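Home • Reviews • Storage

Korum Woven Bread and Storage Basket
Reviewed by Larysa Pasichnyk
October 12, 2021

I bought the rectangular Korum basket in December to replace an old one from Katiyar that had lost its base. It has been on the kitchen table ever since, first for rolls, now mostly for mail and napkins.

The weave is tight and the rows are even. A thicker braided band goes all the way around the rim, and a second one runs along the base. The walls lean outward, so it takes a folded dish towel without bunching at the top. There are no handles. I lift it by the rim, and nothing has come loose.

Cleaning is the weak point. Crumbs settle between the ribs on the floor of the basket, and a damp sponge only gets some of them. I turn it over and tap the bottom — that works better, but then the table needs wiping. The rim also picks up small scuffs, and they show against the tan.

Hodlow sells a lined version for a little more. If you plan to use it for bread every day, I would get that one. For anything else the plain one is fine.
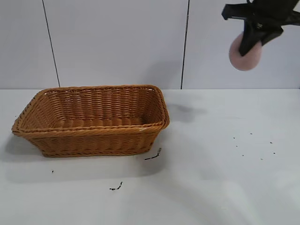

Sizes and where to buy

Trinel stocks it in 2 sizes. Mine is the larger.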